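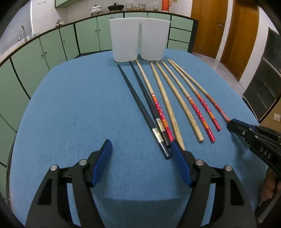

Screenshots and saved web pages build up in a household much as paper once did, and most are never looked at after the day they were made. A receipt from an online order, a booking number, a notice from the school website and a funny message from a cousin may all end up in the same place under names made of digits. Grollham Neighbourhood Learning recommends that each household set up two folders before it does anything else. The two white containers side by side on the blue cloth, with the chopsticks laid out in front of them, give a fair idea of the arrangement: everything is spread out where it can be seen, and the places to put it are already open. Name one folder Keep and the other Check Again. Whatever belongs in neither may be deleted.

Taking the screenshot

Close any windows that are not needed. A full-screen capture will include other tabs, the names of people in an open mailbox and, at times, part of a bank balance. Where the computer allows a selected area to be captured, use that option.

Include the address bar if the picture is to serve as a record. A price or a set of conditions is of little use later without the address of the page it came from. Many phones hide part of the address when the page is scrolled, so scroll back to the top first.

Long pages are better saved as a PDF through the print menu. Check the preview before saving. Some pages print with the menu lying across the text, and in those cases the reader view, if the browser has one, will generally give a cleaner copy.

Naming the file

Rename the file on the day it is made. The Learning Centre suggests the year, the month and two or three plain words, such as the shop and the item. Avoid slashes, question marks and colons, which some computers will not accept.

Households with more than one person saving files should add initials at the end. Selma Radulović, who coordinates the Centre's home computing sessions, asks participants to agree on the initials beforehand. One family of four had three members with the same ones, and their January folder had to be sorted again from the beginning.

Receipts and warranties

Save the receipt itself as well as the confirmation email. The email often contains only a link, and the page behind it may be taken down when a shop changes its ordering system. Write the serial number of the appliance in the file name or in a note kept beside it. Serial numbers on ovens and dishwashers are usually inside the door frame and are most easily read with a torch.

Paper receipts on shiny stock fade. Scan or photograph them on a flat surface near a window, out of direct sun. Keep the original until the warranty has run out, as a seller may ask for it.

Making a second copy

A folder on one computer is a single copy. Place another on a removable drive and keep the drive in a different room, or with a relative. Kitchens and laundries are poor places for drives on account of steam. Label the drive on the outside with a name and a phone number.

Files kept with an online storage service should still be copied to the drive. Deleting a file on the phone may delete it from the service too, depending on the settings, and the bin is normally emptied after a set period.

Clearing out

Set aside 23 minutes once a month for the Check Again folder. The figure was proposed by Hae-won Ahn at our Nusel Street branch, where it is the time left between the end of the morning session and the lunch booking, and it has proved long enough for most participants. Sort the files by size first. Videos and screen recordings take up the most room and can be dealt with quickly.

Do not open attachments from unknown senders in order to decide whether to keep them. Delete these unopened, then empty the bin.

Printed copies of this page are available at the front desk in large type. Members who wish to borrow a scanner should book it under their own name and return it with the power lead.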